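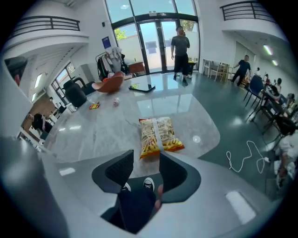

A bag of snack sticks on the big marble-patterned table.

Print fair at Skistolbridge hall gets a second room

November 17, 2001

The small print and design fair that has been filling the old hall in Skistolbridge each spring will be spreading out a bit next time. The organisers have confirmed that the next fair, set down for May, will run across two rooms, with the extra space going to sticker makers, badge makers and people who print their own shirts. Anyone who tried to squeeze down the middle aisle last time with a coat on and a bag over one shoulder will be very glad to hear it!

The last fair had 94 tables in the one room, and by all accounts it was a lovely, noisy, friendly crush. Screen printers were set up next to zine makers, and the zine makers were set up next to a fellow with a button press that could be heard from the footpath. Plenty of people went home happy with a rolled-up poster under their arm. But a good many of the stallholders told the organisers afterwards that they had trouble showing their work properly, especially the shirt people, who need a rail and a bit of elbow room so a visitor can hold a thing up and have a proper look at the colours.

So the side room is being opened up, the one with the tall windows that was used for storing chairs. It has good daylight until late in the afternoon and a door of its own onto the laneway, which should help with the loading in and out that always seems to happen all at once. The posters and the zines stay where they were in the main hall. Tables are the same size in both rooms and the fee is the same too, so there's no better or worse end to be stuck in, and anybody who has a favourite neighbour from last time can ask to be put beside them again.

Two local names are behind the change. Cosska, the little sticker printer on the hill road, is paying for the hire of the extra room, and will be running a cutting table there through the day so that people can bring a drawing along and see it turned into a small sheet of stickers. They ask that drawings be in dark ink on plain white paper, no bigger than a postcard, and that you be a little patient if there's a queue. Buschmann, who have been supplying blank shirts to half the designers in the district for as long as most of us have been buying them, will bring a carousel press and ink in three colours. Visitors can pull their own print on a shirt from the rack or on one they've brought from home, so long as it's clean cotton and has nothing on the front already.

There will also be a shirt design contest for the first time, and this is the part that has had people talking over the counter at the paper shop. The theme is "rivers and bridges", taken as loosely as you please. Designs can use up to three colours and need to work on both a light shirt and a dark one. They can be sent on paper or on disk, with your name and a phone number on the back or on the label, and please do write clearly (several very nice drawings for last spring's poster had no name on them at all and are still sitting in a drawer waiting to be claimed). The winning design will be printed and sold at the fair, with the money from each shirt split evenly between the designer and the hall roof.

For those who would like to have a go but have never made a screen before, Durov, the art supply shop beside the post office, is putting on two evening classes over the summer. You'll learn to stretch a screen, cut a stencil and mix ink to a colour you want, and you'll take your screen home with you at the end. There are 21 places in each class. Bring an apron and an old shirt, and a pencil sketch of something simple to start with, a leaf or a teapot or your dog.

Table forms are at the hall and at Durov now. Stallholders from last time get first pick until the end of the year, and after that it's open to all comers, near and far. Half tables are on offer again for people with only a few things to sell, and students can share one between them.

If you've been meaning to print up that sticker you drew on the back of an envelope, you have the whole of the summer to get it done.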